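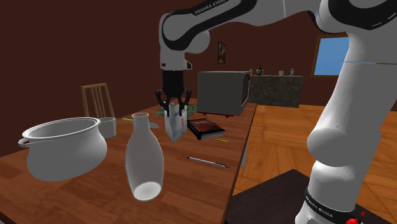

Why I've stopped saying sorry for long emails

My friend Cor Jacobs once sent me a message that ran to 659 words, and I know this because he put the word count at the bottom, with an apology. It was about a walking holiday. I loved it! I read it twice with a cup of tea and then I did a terrible thing, I answered with a thumbs up.

I've felt bad about that thumb ever since, and it got me thinking about how we've all decided that short is polite. At Sultik, where I worked for years, we had a rule that nothing should be longer than a phone screen. My old manager would send back anything with a second paragraph (he'd just write "shorter?" and that was that). So we all got very brisk. Then we spent the afternoon ringing each other up to ask what the brisk messages meant.

I do get it, people are busy. I came back from a fortnight off one November to 2836 unread messages and I'd happily have thrown the laptop in the canal. But the ones that wore me out were the tiny ones. "Thoughts?" "Any news on this?" News on what, for heaven's sake? Give me the whole story, with the bit about the train and the bit about your sister, and I'll know what you want by the end of it.

Willy Martens disagrees with me completely. She thinks a long email is a way of making somebody else do your tidying up, and that if you can't say it in 100 words you should pick up the phone. She's probably right about work. She's wrong about friends, and I've told her so, at length.

Anyway, I wrote back to Cor properly in the end. It took me most of an evening and I left in the whole business with the boiler. He hasn't replied yet, but I expect he's working on it.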